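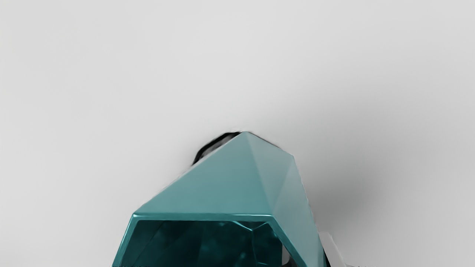 Notes from the allotment

Well, April has been a funny old month up at Wosby Lane. I put my first earlies in on a Friday evening in glorious sunshine, went home very pleased with myself, and woke up to a frost that had the car windows solid. The potatoes were fine (they were well under the soil) but I can't say the same for the sweet peas, which I'd planted out far too soon because I wanted my windowsill back. Three survived. I've sown more, so expect mine to flower a good while after everybody else's!

The big news on my plot is the squash. I sent off for a small green one called Ichikawa after eating it at my sister's last autumn – roasted with a bit of chilli and salt, skin and all, absolutely lovely. Four seeds are up out of seven so far and I'm still hoping for the rest. If you've grown it before, do tell me how much room it wants. The packet says one thing and my sister says something else entirely.

A few bits and pieces. The water is back on at the Orent Road end, but the tap by the bottom gate drips unless you give it a proper hard turn. The manure heap is free to all plot holders again, so bring your own bags and please leave the fork behind when you've finished. Plant swap is on the grass by the main gate, from 10 in the morning on the last Saturday of the month. I'll be bringing tomatoes, far too many as usual, and would love to go home with a courgette or two and some decent mint.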